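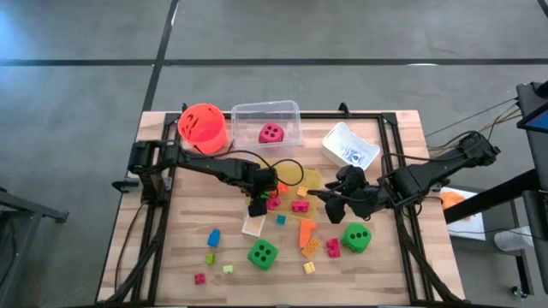 Raria 家规语料 说明文件(README)

数据 > 桌游与民间规则 > Raria > 说明

先看这个再下载。写得急,有漏的地方后面补。

是什么

各家各户玩桌游、牌类、骰子游戏时自己改的规则,也就是“家规”。说明书上没有的那种。比如飞行类的棋,说明书写掷到最大点才能出门,有的人家掷到最小也让出,怕小孩哭。这类东西没人正经记,口口相传,搬个家就丢了。我们把它记成文字,一条一条。

现在是第 3 版。大约 300 条规则,来自 27 户人家。第一版的编号作废,别再引用了,对不上。

不是什么

不是官方规则库。不含任何出版物说明书原文。Pridemex 那套盒装游戏有人问过很多次,没有收它的说明书,只收玩的人讲的改法,而且讲的人常常把原规则记错。记错的也留着,见下面“原规则”字段。

也不是胜率数据、对局记录。没有棋谱。想训练下棋程序的请去别处。

怎么收的

Nouhaila Naciri 负责访谈,Theerawat Meesuk 负责转写跟合并。基本流程:先让对方讲一局怎么开始,再讲怎么算赢,最后问“有没有吵过架”。最后这个问题出货最多。吵架的地方就是家规的地方。

录音只在转写期间保留,转完删。发布的只有文字。方言尽量照写,写不出来的用同音字,后面加括号。括号里是我们的理解,不保证对。

后来有一部分是书面投稿,在 Wegener 的周三晚场收的纸条。纸条质量参差,有的就一句“输的人洗碗”。这算不算规则?讨论过,算。归到“赛后”类。 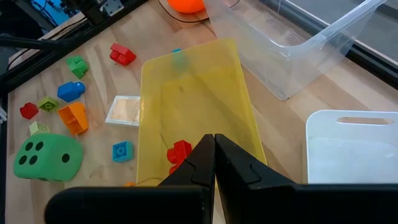 纸条转写的时候错字不改,标点补。数字统一成阿拉伯数字,但“一把”“一圈”“两家”这种量词结构不动,动了意思就变。早期有一批动过了,还没有全部恢复,遇到“1圈”就是那批。

字段

id:编号,字母加数字。字母是户,数字是条。不连续,中间有撤回的。
游戏:对方怎么叫就怎么写。同一个游戏可能有好几个叫法,没合并。
游戏_归一:我们归的类,拿不准的写“不明”。
原规则:讲述者以为的原规则。不是真的原规则!
家规:改成什么样。主字段。
理由:对方给的理由,没给就空。空的挺多。
类别:开局 / 行动 / 惩罚 / 计分 / 结束 / 赛后
在场:讲的时候有没有别人插嘴。是 / 否。
争议:同一户内两个人说法不一致时填,两种都写,用竖线隔开。
备注:杂项,包括转写的人发的牢骚,懒得删。

样子大概这样:

游戏:“跳房”(棋盘版)
原规则:掷到几走几
家规:骰子掉地上不算,但是掉地上是六就算
理由:爷爷定的
类别:行动
争议:“掉地上都不算” | “六算”

关于叫法

道具名称乱得很,这是用这份语料最头疼的一块。同一户里,妈妈说“子儿”,小孩说“人”,来做客的说“棋”。材质、形状、颜色都可以拿来当名字,而且随时换。丢了零件用别的东西顶替的也多,瓶盖、纽扣、豆子,顶替久了名字就固定下来,后来买了新的还叫“豆子”。所以不要拿词面去匹配道具,一定会漏。Theerawat 写过一个对照表,放在 aliases 文件里,不全,凑合用。

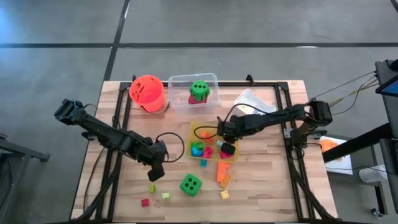
转写时对指代词的处理也要说一下。讲规则的人爱说“这个”“那个”“它”,手一指就过去了,录音里什么都没有。我们的做法是能补就补,补在方括号里,补不了写[未指明]。补到多细,前后不统一。比方说浅色条纹木桌面上放着一个绿色小块,Nouhaila 会补成[绿色小块],Theerawat 早先只补[块],觉得颜色跟规则无关。后来发现有关系,好些人家规定绿的先走、绿的不能被吃之类,于是改成颜色一律写上。第一批没有回头补,所以颜色缺失不等于没颜色。形状也一样,分不清是方是圆就写“块”,别自己脑补。

惩罚类单独讲几句

惩罚类写得最生动,也最需要当心。弹脑门、学狗叫、喝醋、替人写作业,都有。涉及小孩被罚得比较重的,我们没公开,只在统计里占位,家规字段写[不公开]。这个不会应要求提供,写信来也不给。

还有一类是“悔棋税”,悔一步交一颗糖什么的。我们原本放在行动类,第 3 版挪到惩罚类了。如果你的脚本按类别筛选,跑之前核对一下。

骰子相关

骰子规则比预想的多,掉桌下、叠在一起、斜靠着碗边、被猫拨了,各家都有讲究。常见的分歧是斜的怎么办:有的重掷,有的看哪面更朝上,有的由年纪最小的人说了算。大骰子又是另一套,要求双手扔,要求必须滚起来才算,轻轻放下去的作废。

点数的叫法也照记。五点叫“梅花”,一点叫“独眼”,六点有叫“满”的。这些词没有归一,搜的时候多试几个。
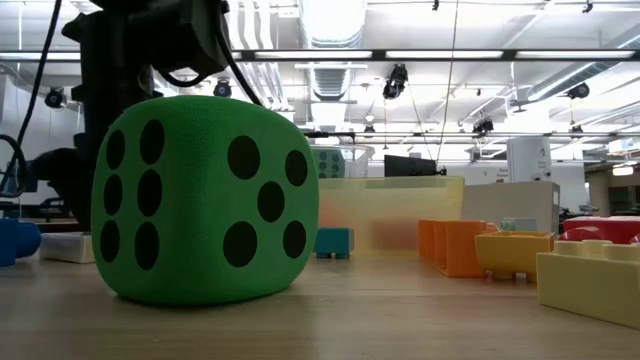 大号绿色泡沫骰子,可见六点面与五点面。

软骰子的家规一般松一些,因为不响,晚上也能玩,有几条理由字段直接写“楼下会敲”。

已知问题

重复:同一户隔了一阵又讲一遍,两遍都收了,没去重。要去重自己按户加游戏去。
偏斜:愿意聊这个的人本来就爱玩,不爱玩的人家规可能更简单或者干脆没有。别拿这份东西说“一般家庭如何如何”。
扑克类偏少。麻将几乎没有,原因是麻将的地方规则太多,分不清哪些算家规哪些算当地打法,暂时放着。
“理由”字段里有玩笑话,模型会当真。
编码:有一个老文件不是 UTF-8,打开是乱码,用 Pulard 读可以自动转,直接用表格软件开会坏。
“在场”字段书面投稿全填的否,其实应该是空。下次改。

文件

rules 主表
aliases 道具别名对照
withdrawn 已撤回编号,只有编号没有内容
changelog 改动记录,写的比较潦草

切分没有做。要做训练和测试的话,请按户切,不要按条切。同一户的说话方式太像了,按条切等于泄题,分数会虚高。之前有人按条切过,结果好看得不像话,我们去信说明了。

撤回

参加的人随时可以要求撤回,全部或者单条都行。撤回后下一版就没有了,旧版我们也会从下载页拿掉,但已经下载的管不着,所以请定期对一下 withdrawn 文件,命中的就删。拜托了。

许可

非商业使用随便,署名写“Raria 家规语料”即可。商用先问。拿去印成游戏盒子卖的,一定先问,里面有的人家很在意自家那条规则。

引用格式还没定,先写项目名加版本号。

待办

点数叫法做个小词表
第一批颜色缺失,能补的补
麻将怎么办,想
备注里的牢骚要不要清掉,Nouhaila 说清,Theerawat 说留

发现错的直接写信,带上编号,不带编号的很难找到在那里。

联系:Raria 项目组 Nouhaila Naciri / Theerawat Meesuk | 版权归各讲述者与项目组共有 | 返回顶部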